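Skarard Push Kit, data card

Up to 800 runs of one arm nudging blocks across a maple board with a rod. It has no gripper, so please stop asking it to pick things up. Blocks come in red, blue, green and yellow, star included. The star goes where it likes.

Known issues: 300 runs carry no text label. We were tired.
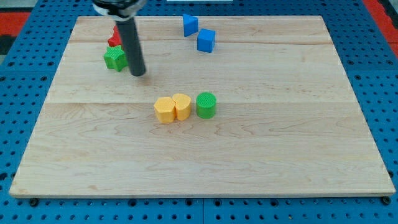
Kavitha Rai wrote in September that the loader wants 7 columns and the card lists six. Fixed in the next release.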